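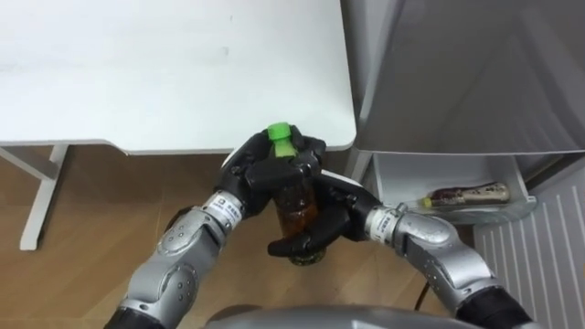
Fig. 2. White table with a rounded front corner, on a wood floor.

Section 14: Leveling and Floor Care

Welcome back! By now your Hondari table is standing on its own legs, and the hard part is behind you. A little patience here will pay you back every time you set down a full cup of coffee.

1. Press down on each corner in turn and feel for a rock.
2. Turn the foot under the high leg clockwise, a half turn at a time, until the rocking stops.
3. Tighten the crossbar bolts again with the Stallik key (part 119).

CAUTION: Have a helper lift the table while you turn a foot. Never drag it, even a few inches.

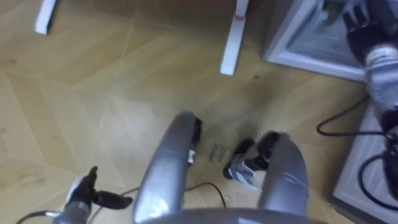 Felt pads come in the small bag with the spare bolts, and they like a clean, dry foot to stick to. Wipe the foot, peel the backing, and press for a slow count of 14. Sweep well before you set the table down, too — grit hides in the seams between planks, and on a pale floor laid at angles like this one, faint scuffs and dark specks near a leg are easy to walk right past.

NOTE: Wood floors move a bit with the seasons, so please check the level again in September. Replacement pads are sold in packs of 2.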